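I got onto Grumcombe Town Council by 19 votes, and I'd like it known that I only stood because of the bus.

The number 2 used to go from the bottom of our road, past the surgery, over the hill and down to the big shops at Wostano. Then one spring it didn't. There was a laminated notice on the shelter saying the service was "under review", and it stayed under review until the sun had bleached the notice white and my mum was paying for taxis to get her feet done. So I wrote to the council, and the council wrote back on very nice paper to say buses were a county matter, and I wrote to the county, who said it was an operational decision for Trusalis, who ran the buses. Trusalis sent me a survey asking how likely I was to recommend them to a friend.

I'm a dinner lady. Was, then, and still am three days a week. I'd never been to a political meeting in my life unless you count the one about the school roof. But I was moaning at the till in the Co-op (I do a lot of my best moaning there) and the woman behind me said well, there's a seat going in Marsh Ward, you might as well moan from that. She was joking. I went home and looked up the form!

You need two people to sign it and after that it's just walking. I walked every street in Marsh Ward in my work shoes. We'd had 500 leaflets done at the print shop and I ran out on the Friday, so I went back and begged for another 200 on tick, which made 700 in all, and I put every last one through a door with my own hand. I know which letterboxes bite. I know which houses have a sign saying no junk mail, no cold callers, no politicians, and I knocked on those too, and the man at one of them gave me a marrow.

My opponent had been on the council for longer than my daughter had been alive. He had a rosette the size of a dinner plate and a wax jacket, and he was never anything but polite to me, which I found very hard to bear. On the day he stood on one side of the church hall door and I stood on the other, and by four o'clock we were sharing his flask. He told me the trick was to say good morning to people by name. I said I didn't know their names, I only knew what they'd had for school dinners. He laughed so much he had to put the cup down.

The count was in the leisure centre, on the badminton courts. I hadn't known you were allowed to watch. You stand behind a rope with your hands behind your back like royalty at a biscuit factory, and they flick through your whole life in bundles with elastic bands round. Halfway through I decided I'd lost and went to sit in the car. Then I decided that was bad manners and went back in, and a lad with a lanyard was looking for me everywhere because they wanted me up by the microphone.

Nineteen! I said thank you to everyone and forgot to mention the bus.

I did mention it at my first full meeting, the Monday after. I've still got the agenda, May 5, 2025, with a tea ring on it. It was a bank holiday and everybody was cross about having been dragged in, and there was some old rule in the standing orders that said it couldn't be moved. Item one was apologies. Item two was the minutes. Item three was a long argument about whether the minutes could be agreed by people who'd since been voted out. I had my hand up for so long that I had to prop it up with the other one.

When the chair did get to me I stood up, which you're not supposed to, and I said my piece. I'd practised it in the bath. I had the surgery in it, and the hill, and my mum's feet, and the white notice in the shelter. I said that if this council couldn't run a bus it could at least be a nuisance to the people who did. There was a silence and then somebody said "through the chair, please", so I said the whole thing again, through the chair.

And they voted for it. I'd got myself so wound up for a fight that I didn't notice, I was still standing there with my bit of paper, and the clerk had to tell me it was carried. We would write to Trusalis. We would write strongly. My polite opponent, who'd come along to sit in the public seats (he said he couldn't think what else to do of an evening), gave me a thumbs up from under his coat.

The letter went off in the second-class post. I know because I asked.

I rang Mum from the car park and told her I'd got it through. She said got what through, and I said the letter, and she said oh, lovely, is there a bus then? I said no, Mum, there's a letter. She thought about that. I could hear her telly going. Then she said her taxi man had been asking what I was going to do about the potholes on Huang Lane, because he'd lost a hubcap there, and he'd voted for me, and so had his brother.

I found a pen in the glovebox and wrote it on the back of the agenda, next to the tea ring. Potholes, Huang Lane. Hubcap. Then I sat there a bit longer with the heater on, and drove home the long way, over the hill, the way the number 2 used to go.
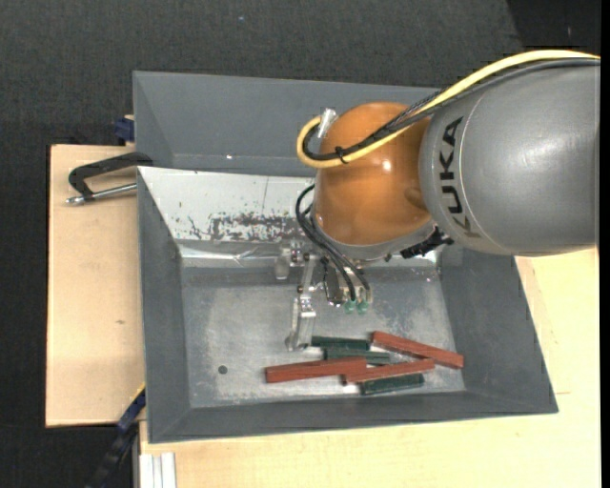
*A KUKA robot arm over a grey metal bin of red and dark green bars.*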